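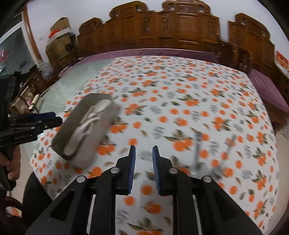
A tablecloth with a repeating pattern of oranges and leaves. The pale green table top shows at the left.

How does a pattern get onto a tablecloth?

By Noemí Ibarra

A tablecloth is a large piece of cloth that covers a table. It protects the top from scratches and spills, and it can make a plain table look bright. Many tablecloths have pictures of fruit, flowers or leaves on them. The same pictures come up again and again, all the way across. This is called a repeating pattern.

What is a repeat?

Look at the oranges on the cloth in the photograph. Some are on their own, some are in pairs, and some are in bigger bunches with green and brown leaves. There are loose leaves between them, and thin grey sprigs too.

The designer did not draw every orange on the cloth. A designer draws one block of pattern, and the block is printed over and over. The block is called the repeat. If you find one bunch of oranges and then look for the next bunch that is exactly the same, the distance between them tells you how big the repeat is.

Small repeats are easy to spot. Large ones are harder, and you may need to move your eyes a long way across the cloth before the same leaf turns up again.

Making the edges meet

The tricky part is the edge of the block. Suppose an orange is sliced in half by the right-hand side. The other half has to be waiting on the left-hand side of the next block, at the same height. The top and bottom have to match in the same way. If they don't, you get half an orange next to a bit of leaf.

Designers have an old way of doing this on paper. They draw in the middle of the sheet first, cut the sheet in half, and swap the two halves over so that the outside edges are now touching in the middle. Then they draw across the join. They do the same thing from top to bottom. Today most designers use a computer, but the idea is the same.

The little leaves and sprigs have a job to do. They fill the gaps between the fruit. Without them your eye would see stripes of empty white cloth running between the oranges.

Printing the cloth

Breneo is a small printing works in the town of Jastley. It prints cloth for tablecloths, curtains and aprons. I went to see it in May.

The cloth comes in on a long roll. It has already been washed and pressed flat, because a crease would leave a white line in the pattern. It passes under a row of metal tubes called rotary screens. Each tube is covered in tiny holes, and the holes make the shape of one colour. There is a tube for the orange, a tube for the green and a tube for the brown. Colour is pushed out through the holes as the tube rolls along.

The white parts are not usually printed at all. They are the cloth itself, showing through.

One full turn of a tube prints one repeat. Then the tube goes round again and prints the next one. The tubes have to stay in line with each other. If the green tube slips by even 2 millimetres, the leaves will not sit where they should.

After printing, the cloth goes through a hot oven to fix the colour so that it does not come off in the wash. In one day the works can print 3,000 metres of cloth. On the day I visited, the counter at the end of the machine had reached 3,456 metres for the week.

Cutting and hemming

The printed cloth is cut into squares, rectangles and circles. The cutter does not stop for the pattern, so fruit at the edge of a tablecloth may be sliced through. Then the edges are folded over and sewn down. This fold is called a hem, and it stops the threads from coming loose.

Words to know

Repeat: the block of pattern that is printed again and again.
Motif: one picture in a pattern, such as a single orange.
Rotary screen: a tube with tiny holes that prints one colour.
Hem: a folded and sewn edge.

Try it yourself

You will need a square of paper, a pencil, scissors, sticky tape and some coloured pencils.

1. Draw one piece of fruit in the middle of the square. Do not let it touch the sides.
2. Cut the square in half from top to bottom. Swap the halves over and tape them together on the back.
3. Draw some leaves across the join.
4. Cut the square in half from side to side. Swap the halves over and tape them again.
5. Draw something small across the new join, and colour everything in.
6. Ask a grown-up to help you make copies. Lay them side by side and see whether the edges meet.

If you want to cover a strip of paper 100 centimetres long, a square with sides of 10 centimetres works well. You will need ten copies for one row.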